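Product Review: Turunen Blue Work Cloth and Jover Backdrop Curtain
Prepared by the Equipment Review Desk, Drorumeo

The Turunen work cloth was placed on a bench at our Tronport facility in April and left in daily use for nine weeks. It is sold as a plain cover for tabletops where small parts are handled. The color is a strong, even blue, and dark components are easy to find against it. Our cloth measured 182 centimeters on the long side and was trimmed to suit the bench.
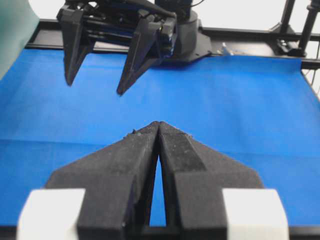 The work cloth in use, with light reflecting near the center.

Under direct lamps the surface appears paler in places. Staff who work at the bench for long periods asked for a less reflective finish, and the desk supports that request. The cloth was washed 2 times during the review and kept its color.

The Jover curtain was bought at the same time as a backdrop. It is a pale teal-green fabric that hangs in soft folds, and it separates the bench from the storage area behind it.
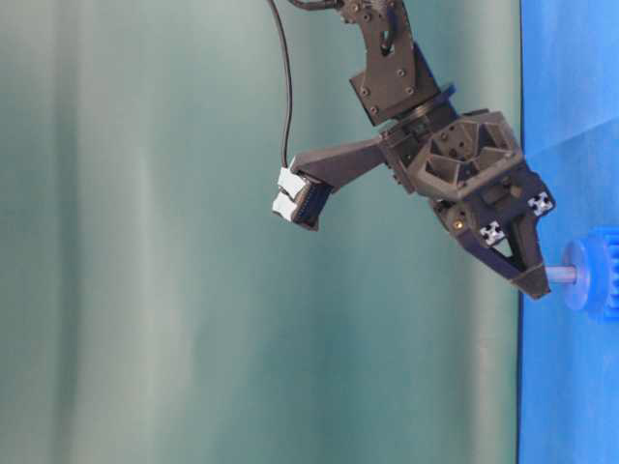
Hanging the curtain took one person less than an hour. The hem was uneven on delivery — a minor fault, corrected on site. The supplier states that the fabric will tolerate 800 hours of strong light, a claim the desk has not tested.

Both products are approved for general purchase. Departments with bright overhead lighting should request a sample of the cloth before ordering.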